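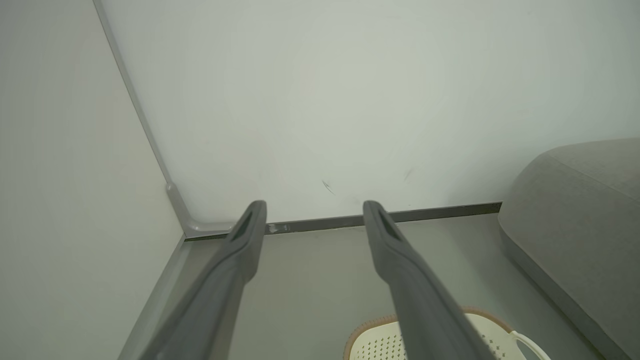 ## Re: Kit room - walls, shirts, what's left

Sorry all, quick one between things, typing on my phone so forgive the usual.

Sinéad Geraghty wrote:

> Hi everyone,
>
> Before the season gets going properly can we settle the kit room at Beltunwood. Three things from me.
>
> 1. The walls. We said in November we'd have them painted and I still haven't seen a price. Is it a full repaint or could we get away with washing them?
>
> 2. The shirts. I've got 33 down on my sheet for the red set. Does anybody know what state they are in? Pamley want to borrow a set for their juniors and I don't want to hand over a bag of rags.
>
> 3. Where is everything meant to live once it's sorted? Last year it was bags on the floor and we all know how that went.
>
> Could somebody who has been in recently reply to the list and not just to me please.
>
> Sinéad

Right, in order.

**Walls.** Price came back from Lasmont, £445 for the room, two coats, us to clear it first. I think that's a lot for what it is. Had a proper look in the corner at the far end and it's a scuff and a grey smudge on the back wall, quite low down, nothing deep that I could find. The paint's got a slight sheen so it ought to wipe. The grey strip along the bottom has a whitish mark on it near the corner piece, I'd try that with a damp cloth before anyone goes buying anything. Corner trim and the rounded bit at the bottom can stay exactly as they are.

So my vote is wash, not paint. Bucket, soft sponge, bit of washing up liquid, go gently or you'll end up with a clean shiny patch that looks worse than the mark did. If the scuff won't shift I've half a tin of off-white at home, no idea if it's the same off-white. It's got a greenish look to it in there, the wall I mean, so probably wants matching properly. Somebody with a better eye than me can hold a lid up to it.

Then the £445 goes towards rails - see below.

**Shirts.** Going through the red ones now. Lay each one out, both sides, look at the collar, the seams and the number, then fold. Please don't just count them and shove them back in, that's how we got here.

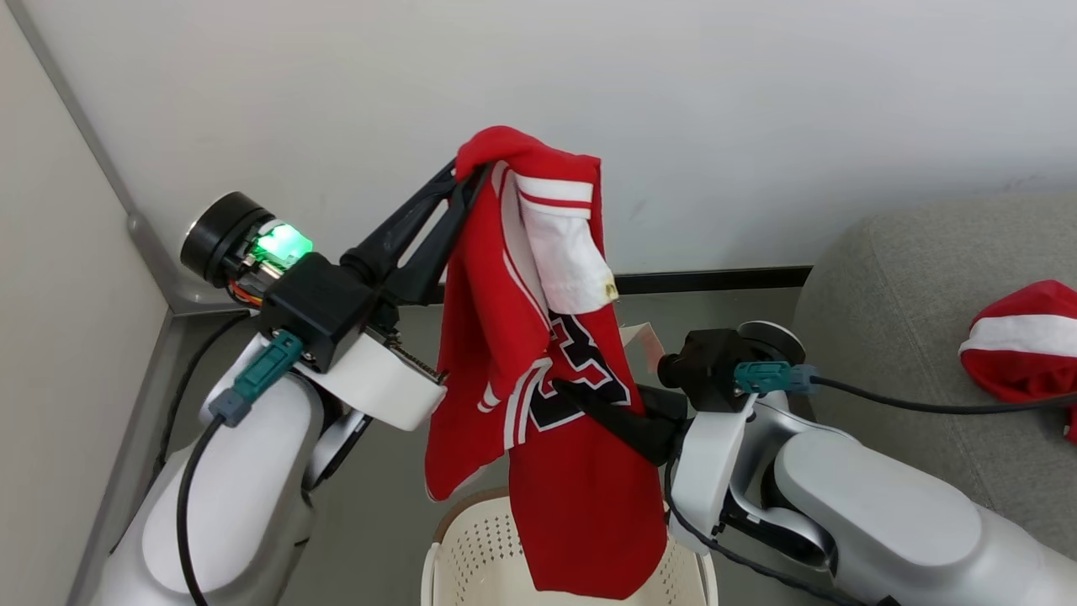 *One of the reds - black number, white edging, striped band at the collar.*

What I'm looking for, if anyone's helping:

- collars and shoulder bands. White shows everything. The one in the photo has a small yellowish patch low down on the white, might be a tag, might be a stain, needs turning over and checking before it goes in the yes pile
- loose paper tags. Take them off before washing or you get papier mache all over the set
- numbers. Run a thumb round the white edge. If it lifts, repair pile, don't pick at it
- side trim, check the stiching all the way down

Wash inside out, cool, no softener, and NOT the tumble dryer. I know it's quicker. The Nasrallah set went in the dryer and the numbers came out like crisps.

Piles are yes, wash again, repair, and rags. Please be honest about rags. I'd sooner lend Pamley a short set that looks decent. Sinéad, can you hold them off till I've been through the lot? I won't put a figure against your 33 until every one has been out of the bag, my old list doesn't agree with yours and I don't trust either.

**Where it lives.** Two quotes for storage. Fitted cupboards, £1,990, which no. A free-standing rail with a shelf over it and a cover, £724 for the pair delivered. I'd go for the rails. Shirts on hangers in number order, shorts folded on the shelf, and keep the whole thing a hand's width off the wall so we're not rubbing new marks in the moment we've got the old ones off. With the painting money moved across we'd only need to find the difference.

If you'd rather have the cupboards say so on the list and say where the money's coming from.

Needed from people:

- soft sponges and a bucket, not the one from the boot shed
- hangers, plastic, the wider sort. Wire ones leave points in the shoulders
- anyone handy with a needle for the repair pile
- a fabric pen or labels, we've run out agian

I can be there from half six most evenings and I'll bring the key. Reply if you're coming so I know whether to wait at the door.

Sinéad - could you send your sheet round again, the version I've got won't open.

Saturnino Urquijo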